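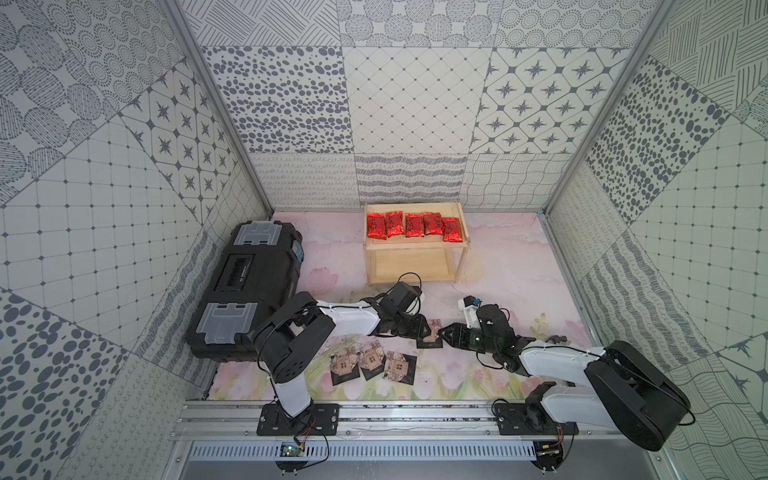
Two robot arms on one rail, with their grippers close together over the mat.

Good Manners for Robot Arms

You probably know plenty of rules for sharing a space. Walk in the hallway, wait your turn at the water fountain, keep your elbows to yourself at lunch. Robots have rules like that too, and grown-ups have spent many years working them out and writing them down. When people agree on a set of rules and write it down for everybody to use, it's called a standard.

A robot arm doesn't get tired or cross, and it can't be careful the way you are careful when you carry a full glass of milk. It moves where its program or its driver tells it to move. So the carefulness has to come from the people who set it up, and that's really what most robot rules are for.

Let's start with the space around it. Before anyone switches an arm on, they work out how far it can stretch in every direction, a bit like you swinging your arms around in the backyard to see what you'd bump. All the places it can get to are called its reach. At the Beswood workshop, the rule is that hands, sleeves and long hair stay out of the reach while the power is on, even if the arm is standing perfectly still. A still robot may only be waiting for its next instruction!

Then there's speed. The Beswood arms are held to 200 millimeters a second, and when somebody is trying out a brand-new job they go slower still. Put your finger on a ruler and slide it 200 millimeters while you say "one Mississippi." Not very fast, is it? Slow gives people time to see what is going on and press the stop button, which is big and red and must be easy to get to. Anyone in the room may press it, and you never get in trouble for pressing it when you were worried.
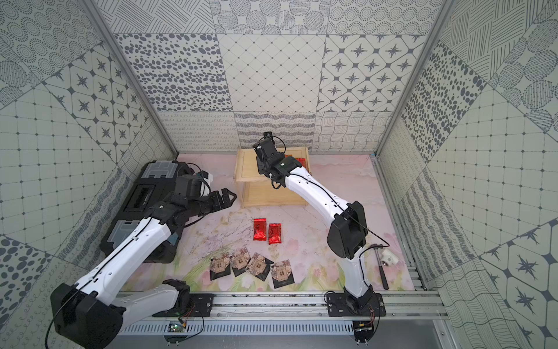 Reading time: 3 minutes

Two arms at one table need an extra rule, and you can see why when you look at where they're fixed. Both are bolted at the front, and both can lean in over the middle. The right arm has its gripper at the front of the light wooden box, level with the red packets, while the left one has its fingers open over on its own side. A good plan says which arm may use the middle, and when. Engineers call the middle the shared zone — it works a lot like a one-lane bridge.

Things on the table get rules of their own. A small foil packet needs a gentle squeeze, and a hammer like the one lying beside the right arm needs a firm hold and a low, short lift. People test the grip on each thing before they let the arm carry it anywhere. They also check the cables, because a cable that catches on something can be tugged loose.

Last comes the notebook. If an arm drops something, or bumps something, or does anything odd at all, it gets written down, even when no harm was done. The next person reads it before they start.

You can try a bit of this at home. Sit across from a friend with a few blocks between you, use one hand each, and make up your own rules for the middle of the table. Write them down, play for five minutes, and then see which rule you'd like to change.

More to read
How a Gripper Knows When to Stop Squeezing
Why Are Stop Buttons Red?
The Apaza Sorting Game: Make It From a Shoebox
What Is a Sensor?
A Morning at the Cutska Bottle Plant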